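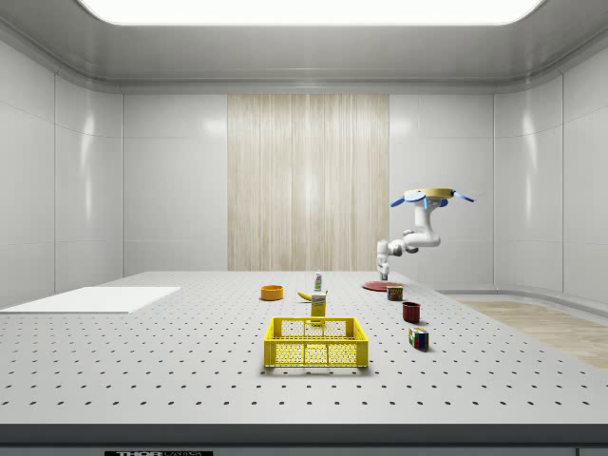 October, started 8:40 in the morning. Second day of the veneer trials for the Hollmont doors, and I want to write down the glue problem before I forget the order in which things happened. The customer wants a pale veneer with the grain running upright on all doors, no cross bands, no frame. I think this is a good choice for a narrow door. The tall panel in the middle of the back wall shows it well: pale beige, streaks going straight up and down, gray panels on both sides, and the eye goes up with the streaks. With the grain lying flat the same panel would look short and heavy. But upright grain also means that every small lean is visible, so the cutting line must be taken from the grain and never from the edge of the leaf.

The leaves came from Stillau in one bundle, 33 leaves, numbered in pencil on the back. I kept the numbers in order. Leaves 1 to 7 have a gray mark near the foot end, which I will cut away. The rest are clean. They are wavy, more than the last bundle, and two of them have a short split at the top that I taped on the face side.

**Flattening**

Yesterday I sprayed six leaves with the usual softener mix and put them between paper and boards overnight. This morning four were flat and two were still wavy along one edge. I changed the paper at 9:15 and put more weight. At noon they were acceptable. Note for the next time: change the paper after the first hour also, the old paper was quite damp when I took it out.

**Glue**

Three test pieces, all on the same board, all pressed for the same time.

- Piece A, Wako glue, thin coat with the roller. Good bond. No glue through the face.
- Piece B, Wako glue, thicker coat. Small dark points came through, mainly where the grain is open. They can be scraped, but on a pale leaf one sees them anyway.
- Piece C, Clolto glue, thin coat. No points at all, but near one corner there is a hollow sound when I knock on it with a fingernail.

I first thought the hollow place in C was my fault with the clamps. I then cut the corner open, and the glue there had a dry skin on it. It was open too long before I closed the press. The Clolto glue wants to be quicker than I am when I work alone. If two people do it, maybe it is fine. For the moment I prefer Wako, thin coat.
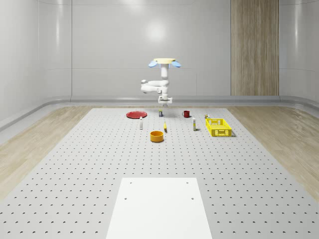
Piece A I left on the bench until the afternoon and then looked at it with the lamp held low from the side. I found one raised line, as long as my hand, which follows the joint between two leaves. The joint was not tight there. I had planed the edges with the leaves clamped together between two straight boards, and I believe the lower board is not straight anymore. I checked it against the steel rule and light comes through in the middle. It goes to the scrap pile. Whoever takes it out again, please do not use it for jointing!

**Layout of the doors**

Door height is 1,533 mm. Each leaf is 253 mm wide after trimming, so two leaves make one door with some left over on both sides. I want to slip match them, same face up. I tried book match with two spare leaves, and the joint in the center became a kind of arrow pattern. Some people like this, but it is too loud for a quiet door. Also the two halves take the light differently, one looks darker until you walk to the other side of it.

The veneer for the back side must go on at the same time and with the grain in the same direction. I write this only for completeness, we have all made that mistake once.

**Finish samples**

I put three small samples by the window: oil, matte water lacquer, satin water lacquer. The oil makes the pale color yellow already on the first coat. The matte one is closest to the raw leaf. The satin one is between them, and in my opinion it shows fingerprints less, but I would like a second pair of eyes on this.

**Open points**

- Make a new straight board for jointing, longer than 1,533 mm this time.
- Repeat piece A with tight joints, and put tape across them every hand width.
- Ask Hollmont whether the inside faces get the same leaf or a plain one. The drawing does not say.
- Cut the gray marks from leaves 1 to 7 and see what length remains.

Press closed at 17:20 with the second piece A inside. I will open it tomorrow after breakfast.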